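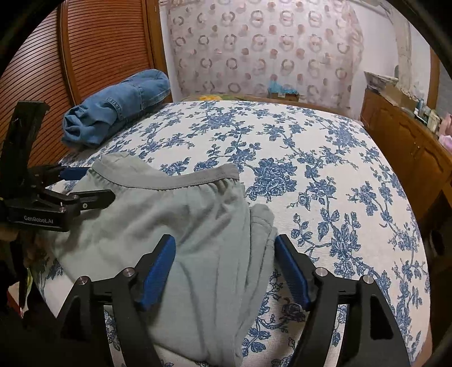
Stenter

A stenter is a machine used in textile finishing to dry cloth and fix its width. The fabric is held along both edges by two endless chains and carried through a row of heated chambers. Stenters are used on woven and knitted goods, and the same machine often serves for drying, heat setting and curing.

Construction

The machine consists of an entry section, a pair of rails, the chambers and a delivery section. Each rail carries a chain fitted with pins or clips. Pins are common on knits, which need to be overfed; clips leave no holes and are preferred for many woven cloths. The distance between the rails is set by threaded spindles, and on wide machines the working width can reach 4,000 mm.

Air is heated by gas burners, thermal oil or steam and blown onto both faces of the cloth through nozzles. Steam heating is limited by boiler pressure and is seldom used for setting synthetic fibres. Most chambers have a lint screen on the return side of each fan – a blocked screen lowers the air flow and gives uneven drying across the width.

Operation

Cloth enters from a padder, passes over a weft straightener and is pressed onto the pins by brushes. Overfeed is the amount by which the entry speed exceeds the chain speed. It lets the fabric shrink lengthwise and so reduces later shrinkage in wear.
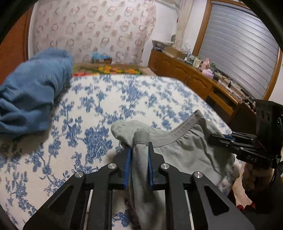

Grey garment with a stitched hem.

Polyester is commonly set near 200 °C. Cotton needs only to be dried, and too long a stay in the chambers leads to a harsh handle and yellowing. Exhaust dampers are adjusted to hold the humidity of the chamber air at a set level.

Types

The Povora pattern has a single layer of chambers with the chain returning beneath them. The De Luca pattern passes the cloth through two levels and takes up less floor, but is harder to thread. Tímea Győri's survey of finishing plant treats the two as variants of one design.

See also

Padder
Weft straightener
Sanforising

Page last edited Sep 30, 2025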